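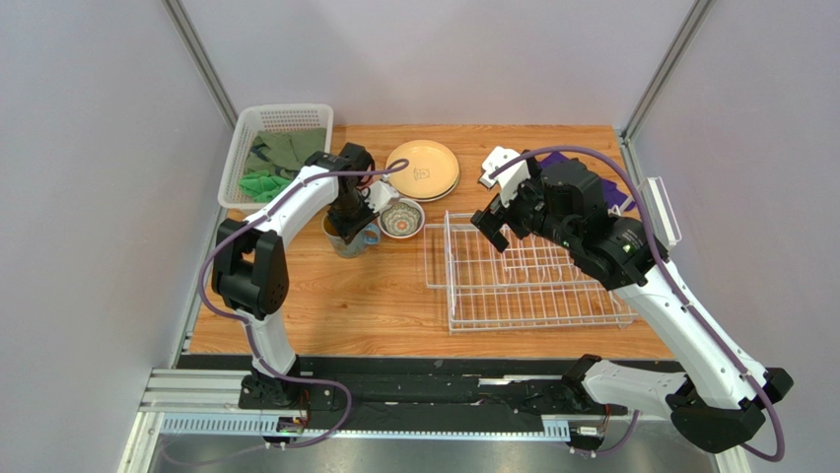 Myfanwy Ruddock objected, when she read our first draft, that a comparison of grippers made on one task says more about the task than about the grippers. We agree in part, and for this reason we report the dish task separately and do not join its results with the ones from cloth handling.

**Figure 4.** Two-arm cell used in the comparison, with mug, bowl, plates and dish rack on the table. Each arm is mounted on a linear rail at the front.

### 4.2 Effect of the fingertip on mug grasping

We compared two sets of fingers, which we call Jandby and Gidberg after the workshops where they were made. The Jandby fingers are stiff and have a narrow tip. The Gidberg fingers bend a little under load and have a wider contact area. The controller, the closing speed and the force limit were kept the same for both sets. Each set was used for 20 trials with the left arm, always starting with a grasp from above at the rim of the mug.

The stiff fingers held the mug in 17 trials. In the remaining trials one finger landed on top of the rim and the controller stopped the motion. With the bending fingers we saw fewer stops of this kind, but the mug often turned in the grip during lifting - mostly when the handle was on the side away from the arm. Such a rotation is not a failure by our definition, although it makes the placing in the rack more difficult, and the operator had to correct the wrist angle by hand.

For plates the order was different. The narrow tip could enter under the edge of the top plate without moving the stack, while the wide tip pushed the stack before it lifted anything. We therefore do not recommend one set for the whole task.

### 4.3 Wear and cable load

The fingers were inspected after 2000 closing cycles. The pads of the Gidberg set showed small cracks near the screw holes. The Jandby set showed no damage we could find by eye. The cable along each arm was left with a free loop at the wrist, as in the earlier Sultbridge tests, and we did not measure the force it adds at the gripper.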